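Unit 4: Graphics card cooling and board power
September 2018

## 4.1 Where the heat comes from

A graphics card turns nearly all of the electrical power it draws into heat. The graphics chip accounts for the largest share. The memory chips and the voltage regulators make up most of the rest. For the worked problems in this unit we use the Kistberg board from Unit 3, which draws 187 W under sustained load.

Power in the chip has two parts:

- **Dynamic power** rises with clock speed and with the square of the supply voltage.
- **Leakage power** is present whenever the chip is powered. It rises with voltage and with temperature.

The second part matters for cooler design. A hotter chip leaks more, and the extra leakage makes it hotter still. Two identical boards at the same clock can therefore report different power readings if one has a better cooler.

## 4.2 Thermal resistance

The cooler is treated as a chain of thermal resistances in series, each in degrees Celsius per watt:

 T_chip = T_air + P × (R_paste + R_base + R_fins)

`T_air` is the temperature of the air entering the cooler, which in a closed case is higher than room temperature. Students often use the room value by mistake – check this first if an answer comes out too low.

`P` is the power passing through the cooler base. If the regulators have their own heatsink, their losses are left out. If they share the main cooler, add them in.

`R_fins` depends on airflow and so on fan speed. It falls quickly at first and then levels off. In the Rallar cooler data (handout B), the change from 1,000 to 2,000 rpm gives most of the useful gain. Above that the curve is nearly flat and the noise keeps climbing.

## 4.3 Open and blower coolers

An open cooler uses two or three axial fans that push air down through the fins. The air leaves along the edges of the card and stays inside the case until a case fan removes it. A blower uses one radial fan at the end of the card and forces air along the fins and out through the rear bracket. 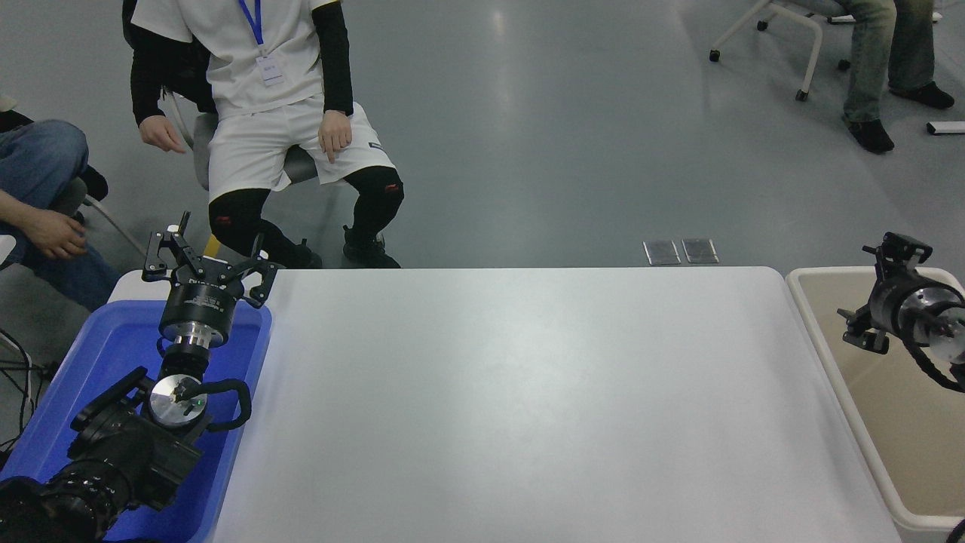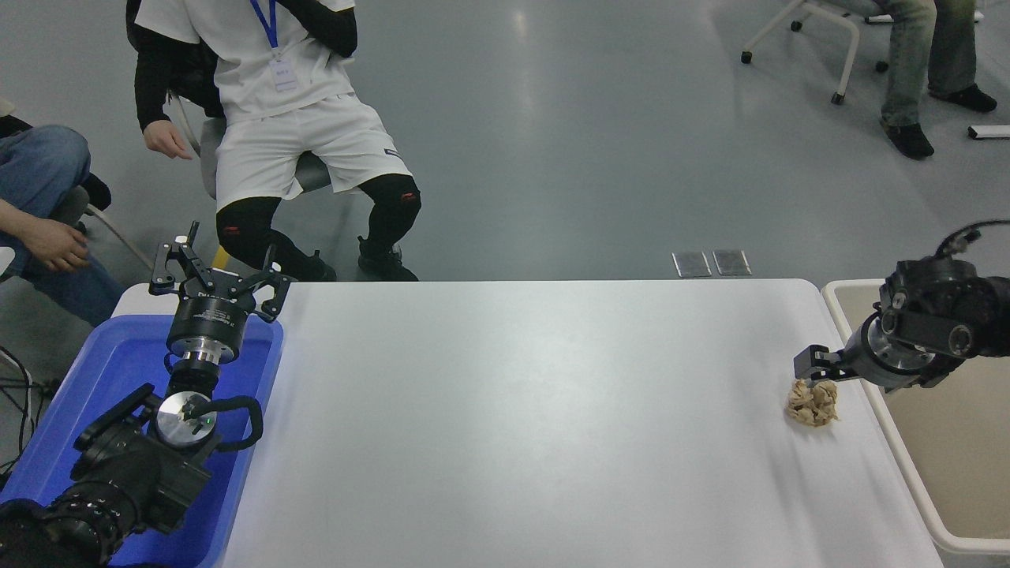
The choice depends on the case. With good airflow, the open design has the lower chip temperature for the same noise. In a small case, or with two cards in adjacent slots, the second card takes in air already heated by the first, and `T_air` rises for every part in the box. The blower is less affected.

For problem 3, assume the Potano case: one intake fan, one exhaust fan, side panel closed. Take the internal air as 7 °C above room temperature with a blower card fitted. The value for the open card is to be derived from the airflow table.

## 4.4 Voltage regulators

The regulator on a graphics card is a multiphase buck converter. Each phase carries a share of the total current, and the phases switch in turn so that the ripple partly cancels. Conduction loss in a phase goes with the square of its current, so doubling the number of phases halves the total conduction loss for the same load. Switching loss does not fall in this way. It stays roughly constant per active phase, and for this reason many controllers shut phases off at light load.

Phase counts printed on retail boxes should be read with care. Some boards use doublers, where one controller output drives two sets of switches. The current is still shared, but the response to a sudden load step is slower than with the same number of true phases.

## 4.5 Measuring under load

1. Log the intake air temperature with a probe near the fans. Do not use the motherboard sensor.
2. Fix the fan speed by hand.
3. Run the load until the chip reading is stable, then record clock, voltage, power and temperature together.
4. Repeat at the second fan speed.

Clock speed must be recorded every time. Current cards lower their clocks as temperature rises, and a low temperature at a reduced clock says little about the cooler.

Readings are entered in the Holovko sheet, one row per run. Problems 1 to 4 use the sheet directly; problem 5 needs the regulator loss curve from Unit 3.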